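Household Notes
Sweeping up small stuff, and whether a machine can do it for you yet

Every few months a reader writes in to ask when they can stop doing their own chores. The last one was from Lionel Renaud, who wanted to know if he should hold off on buying a new vacuum until something comes out that will also do the counters, the shelves and the dishes. My answer is to buy the vacuum.

It's a fair question, though, and it comes up in the shop as much as in the kitchen. So this page covers one small job, sweeping spilled dry goods off a flat top with a hand broom and dustpan. I'll give the way I do it, and then where machines stand on the same job as far as I can tell.

What the robots at home already do

Floor vacuums work. Mine has run most nights since February and the hallway is cleaner than I ever kept it. It does well because the floor is flat, the dirt is small, and all it has to do is drive over things. It doesn't pick anything up. If I leave a sock out, it drags the sock to the bedroom door and stops.

Dishwashers and washing machines are also machines doing chores, and they have been good at it for a long time. But you load them and you unload them. The handling is still yours, and the handling is the part that has been hard to hand over.

Why a dustpan is hard

Think about what you do when you spill a bag of dry beans on a worktop. You hold the pan down with one hand so the lip sits flat. You bring the broom in low with the other. You feel the lip lift a little and press it down without thinking. A bean rolls away and you change direction to catch it. Then you shift the pan back an inch for the line that always stays in front of the lip.

Each of those is a small correction made by feel. A machine with two arms has to work out where the pan is, how hard it's pressing, which way the bristles are bending and where the beans went. Beans are worse than sawdust, too. They roll, they bounce off the rim, and a hard stroke sends them over the far edge.

Picking up the broom is its own problem. A handle that curves doesn't sit the same way twice in a pair of straight fingers. People turn a handle around in the hand until it feels right. With only two fingers to a hand, you have to put it down and take it again, or pass it across.

Small spills on a tabletop, worked with a pair of hand-held grippers:

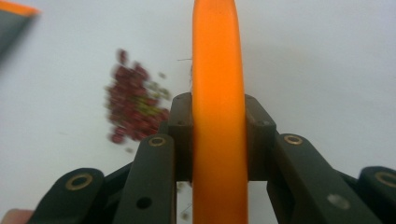
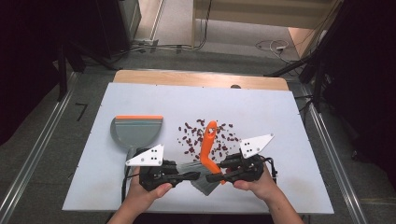
Try it yourself with two pairs of kitchen tongs and you'll get some idea of the difficulty. Kirsten Cloutier and I did this on her kitchen table with a cup of dry lentils. Getting most of them into the pan was slow but it could be done. The last few took longer than all the rest together, and one of us always lost the pan while chasing them.

Doing it by hand

Until the machines catch up, these are the habits that help.

Clear the area first. Move cups, tools and loose paper out of the way before you touch the broom, or you'll sweep around them and do the job twice.

Start at the outside. Bring the strays in to the middle before you bring out the pan. If you go for the big pile first, you push beans outward.

Use short strokes and keep the bristles on the surface. Lifting at the end of a stroke flicks things. With round items like peppercorns or ball bearings, push slowly and let the bristles stay bent.

Check the lip of the pan. A soft rubber lip seals much better on a hard top than bare plastic. If yours has a nick in it, fine grit will go under at that spot every time. Turn the pan so the nick is off to one side of your stroke.

Tilt the handle end up slightly so the lip presses down. Don't overdo it or the load slides back out.

For the thin line left at the end, pull the pan back an inch and sweep again, then turn a quarter turn and do it once more. A damp paper towel picks up what's left.

Keep one brush for food surfaces and another for the bench. Metal filings hide in bristles and come out later.

What about the shop

Lahcen Badawi runs a small packing room in Vuswood, 26 stations in one long row, and he gets asked by salesmen to automate the cleanup. He has a fixed vacuum slot along the back of each bench and he's happy with it. His people sweep toward the slot and the beans, screws or whatever else drop in. He thinks the slot has saved more time than any arm would, and it has no software in it.

I think that's the right way to look at it for now. If a job has to be done the same way in the same place all day, a simple fixture or a conveyor will usually take care of it. If the mess is different each time, you still want a person with a brush.

Can machines do it yet

In a lab or at a demonstration, with the pan and broom set out and good light, I've seen two arms sweep up a spill. It was slow and it missed some. I haven't seen one do it in a house where the pan was under the sink behind the spare bags, and where the spill ran under the toaster.

Corrado Marino, who repairs appliances in Stollau, expects folding towels to come before sweeping, since a towel stays where you put it. I'd have said the opposite, but he handles more machines than I do.

If you're shopping this year, spend the money on a floor vacuum if you have pets, and a decent hand broom and pan set either way. Look for a pan with a replaceable lip and a broom that clips into it for storage. Wash both in warm soapy water every couple of weeks and hang the broom by its handle to dry so the bristles keep their shape.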